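4장. 벽부형 수납장 및 간접조명 설치

4.1 적용 범위
이 장은 Pomville 벽부형 수납장 시리즈의 거실 및 침실 설치에 적용한다. 욕실, 발코니 등 습기에 노출되는 공간은 7장을 따른다. 상부장과 하부장을 함께 시공하는 경우 상부장을 먼저 고정한다.

4.2 설치 전 확인
1. 벽체 종류를 확인한다. 콘크리트 벽에는 동봉된 앵커를 사용하고, 석고보드 벽에는 별매 보강판(Zillis 브래킷 세트)을 사용한다.
2. 벽면의 수직도를 측정한다. 편차가 허용치를 초과하면 조정 심을 삽입한다. 허용치는 제품 라벨에 표기되어 있다.
3. 매립 배관과 전선의 위치를 탐지기로 확인하고 마스킹 테이프로 표시한다.
4. 도배 또는 도장 마감이 끝난 벽은 접착제가 완전히 경화된 상태에서 작업한다.
5. 걸레받이가 있는 벽에 하부장을 설치할 때는 해당 구간의 걸레받이를 철거하거나 본체 뒷면의 따냄 가공을 주문 시 지정한다.

참고: 본체 폭은 850 mm, 3열 연결형의 조립 폭은 마감 측판을 제외한 값으로 표기한다. 천장 몰딩이 있는 경우 본체 상단과 몰딩 하단 사이에 50 mm 이상의 간격을 둔다.

주의: 탐지기로 확인하지 않은 벽면에 천공하지 않는다. 감전 또는 누수의 원인이 된다.

4.3 브래킷 고정
1. 바닥 마감면에서 1,402 mm 높이에 수평 기준선을 긋는다. 바닥재를 나중에 시공하는 경우 바닥재 두께를 더한다.
2. 기준선에 브래킷 하단을 맞추고 천공 위치를 표시한다.
3. 드릴 비트에 깊이 표시를 하고 70 mm 깊이로 천공한다.
4. 구멍 안의 분진을 제거한 후 앵커를 삽입한다.
5. 나사를 가조임하고 수평을 다시 확인한 다음 본조임한다.

경고: 전동 드라이버의 토크를 최대로 설정하지 않는다. 앵커가 헛돌면 같은 구멍을 재사용하지 말고 브래킷의 예비 구멍을 이용한다.

4.4 본체 거치
1. 도어와 선반을 본체에서 분리한다.
2. 두 사람이 양쪽에서 본체를 들어 올려 브래킷의 걸림턱에 건다.
3. 본체 내부의 조정 나사로 좌우 높이와 전후 기울기를 맞춘다. 시계 방향으로 돌리면 본체가 올라간다.
4. 인접한 본체는 앞면을 일치시킨 후 연결 볼트로 체결한다.
5. 이탈 방지 나사를 체결한다. 이 나사를 체결하기 전에는 선반에 물건을 올리지 않는다.

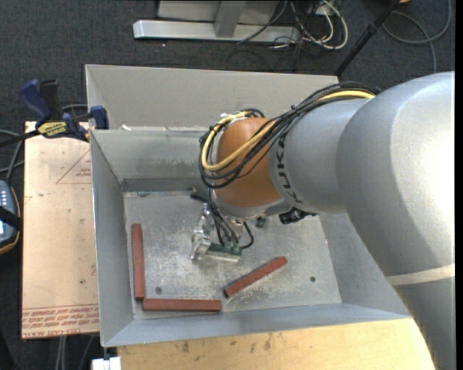

그림 4-1. 금속 통 안으로 뻗은 KUKA 로봇 암

4.5 간접조명 배선
1. 분전반에서 해당 회로의 차단기를 내리고 검전기로 무전압 상태를 확인한다.
2. Phromma 조명 바를 본체 하단 홈에 끼운다. 확산 커버가 벽 쪽을 향하도록 한다.
3. 전원 케이블을 뒷판의 배선 구멍으로 통과시키고 케이블 클립으로 고정한다. 케이블을 급하게 꺾지 않는다.
4. 어댑터를 상부 점검 공간에 둔다. 어댑터를 단열재로 덮지 않는다.
5. 차단기를 올리고 점등 상태를 확인한다. 점등되지 않으면 차단기를 다시 내린 후 커넥터의 극성을 점검한다.

참고: 색온도는 조명 바 측면의 스위치로 선택한다. 출하 시 설정은 전구색이다. 여러 개의 조명 바를 연결할 때는 모든 스위치를 같은 위치에 둔다. 조광기를 사용할 경우 9장의 호환 목록을 먼저 확인한다.

4.6 도어 조정 및 마감
1. 도어를 힌지에 끼우고 딸깍 소리가 날 때까지 누른다.
2. 힌지의 앞쪽 나사로 도어 간격을, 뒤쪽 나사로 도어 깊이를 조정한다.
3. 완충 장치의 강도를 선택한다. 거울 도어는 '강' 위치로 설정한다.
4. Sarkiscombe 마감 측판을 부착한다. 보호 필름은 부착 후 제거한다.
5. 벽과 측판 사이의 틈은 도장 가능한 수성 실란트로 메운다. 초산형 실란트는 측판 표면을 변색시킬 수 있으므로 사용하지 않는다.

주의: 표면의 오염은 물을 적셔 꼭 짠 부드러운 천으로 닦는다. 시너, 아세톤, 연마제가 포함된 세제는 사용하지 않는다.

4.7 설치 후 점검
1. 모든 도어를 끝까지 열고 닫아 인접 도어나 벽과 간섭이 없는지 확인한다.
2. 선반 받침 핀이 끝까지 삽입되었는지 확인한다.
3. 브래킷 나사와 연결 볼트의 조임 상태를 확인한다.
4. 점검표에 설치일과 벽체 종류를 기입하고 설명서와 함께 보관한다.

선반별 허용 하중과 교체 부품 번호는 부록 B를 참조한다.

개정일: 2020년 2월 2일 일요일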